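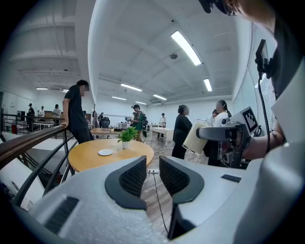
An interior gallery is an upper level within a building that is open along at least one side to the floor beneath it. The open side is closed by a railing, known formally as a guard, and the level behind it serves as a passage, a place to sit or stand, or both. Galleries are found in libraries, hotels, schools, shops, and office buildings, and in some large houses. The parts most often met by users are the floor, the railing, and whatever furniture has been placed near them. A common arrangement sets a brown wooden handrail on top of a black metal railing, with a round table of light wood standing a short distance inside it, here holding a potted green plant and a small white plate. The rail is frequently used as a place to lean, and the man in the black T-shirt has one arm on it.

Terminology

The word "gallery" has several meanings in building. It may refer to a room for showing art, a long covered walk, or the upper seating of a theater or church. In the sense used in this entry, it overlaps with "mezzanine" and "interior balcony." A mezzanine is usually a partial floor set between two main floors, and the term often appears in building rules with a precise local meaning. An interior balcony is usually small and may serve a single room. A gallery can run along several sides of an opening, or all the way around it, and tends to connect other rooms.

The opening itself is called a well when it is narrow and an atrium when it is large or lit from above. The outer border of the gallery floor is the edge or slab edge. Where the edge is finished with a visible band of plaster, painted board, or metal, that band is called the fascia. The upright bars of a railing are balusters, the stronger uprights at intervals are posts, and the complete assembly of rail, balusters, and posts is a balustrade.

Form and plan

Galleries may be straight, angled, or curved. Straight galleries are the simplest to build and to furnish. Angled galleries follow the walls of the building and often turn at a column. Curved galleries are more costly, as the floor edge, the fascia, and the railing must all follow the same line, and a small error in one is easily seen against the others. They are chosen where a view over the opening is wanted from many points, or where the plan of the building already contains a curved stair.

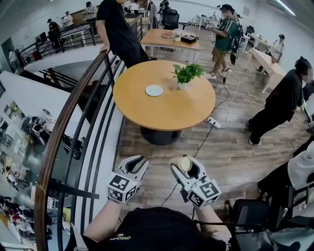

Entry by Baltazar Robles
Reviewed by Zdenka Nedeljković, August 2022

On a curved gallery the handrail is the most noticeable line in the room. Dark wood is often selected for it where the balcony edge is white, as the contrast makes the sweep of the curve easy to follow and marks the limit of the floor. Vertical metal balusters, commonly black, leave the view to the lower level open. Desks and seated people on a floor below can be seen between them, and a second balcony across the opening can share the same general design, with its own curve and its own black railing. Sound carries across such an opening as readily as sight, and this affects how the two levels can be used together.

Handrails

Wooden handrails are made from solid lengths or from thin strips glued together. The second method is widely used for curves, as the strips can be bent around a form before the glue sets. Short solid pieces may also be cut to shape and joined end to end. The joints are then leveled by hand until they can no longer be felt under the palm.

A rail should be smooth, free of splinters, and wide enough to rest a forearm on without being too thick to grip. Clear finishes wear first at the places where people stop, usually at the head of a stair and opposite tables and chairs. Worn places are lightly sanded and refinished. If the color of the wood has changed with age, a longer section is normally treated so that the repair does not stand out.

Metal balusters need less attention. They are dusted from top to bottom, and the joint at the foot of each one is checked for movement. Loose balusters are reported and repaired before the area is used again. Boxes, stools, and other objects that a child could climb are kept away from the railing.

Flooring

Wood and wood-look floors are common on galleries of recent construction. Planking in warm brown tones is often paired with white walls. Boards are usually laid along the longer direction of the space. On a curved gallery this leaves tapered or rounded cuts at the edge, which are covered by a trim or set against the foot of the railing.

Foot traffic on a hard upper floor can be heard below. An underlay is the usual remedy, and felt pads are placed beneath chairs. Rugs reduce noise further but must lie flat, particularly near a stair.

Outlets are often limited to the walls, and the middle of a wide gallery may be far from any of them. Power strips and cords laid on the floor are a frequent result. Cords are best routed along the wall or beneath a low cover where they must cross a walkway. Outlets set in the floor are preferred in new work if the position of the furniture is known in advance.

Furniture

Round tables are well suited to galleries. They have no corners to catch a passing hip, they can be approached from any direction, and they sit comfortably beside a curved rail. The Unier pattern, a small round table with a light wood top and a dark base, has a top 30 inches across and is intended for two chairs. The larger Tsang pattern is used where people work together, and is generally placed against the inner wall.

A clear path of 3 feet is kept between the table and the railing in galleries managed under the Brestent furnishing guide. The guide also advises that small articles be kept toward the middle of a table top, as anything dropped near the opening may fall to the floor below. Light plates, cups, and loose papers are named in particular. Low potted plants are considered suitable for tables away from the rail. Hanging plants and pots set on the rail itself are not permitted.

Tall storage is placed against a wall. Wooden cabinets are common in office galleries and may carry a small display of books or printed matter.

Ceilings and light

A gallery brings people closer to the ceiling, and the ceiling is therefore more noticeable than it would be from the main floor. Coffered ceilings, in which the surface is divided into recessed panels, are used to give depth to a wide space. When painted white they spread light toward the opening. The recesses collect dust and cobwebs and are cleaned with a long soft brush, beginning above the inner wall and ending at the well.

Examples

The reading gallery at Hanudham follows a full oval and has a continuous wooden rail made up in 10 sections. Its tables were replaced after the floor was renewed, and the earlier square ones were moved downstairs. The Brestent offices have facing galleries joined by a stair, with worktables on one side and cabinets on the other.

See also: Atrium; Baluster; Coffered ceiling; Mezzanine; Pedestal table

Entry 1307. Last updated: October 5, 2022

Contact the editors | Copyright Brestent Reference | Back to top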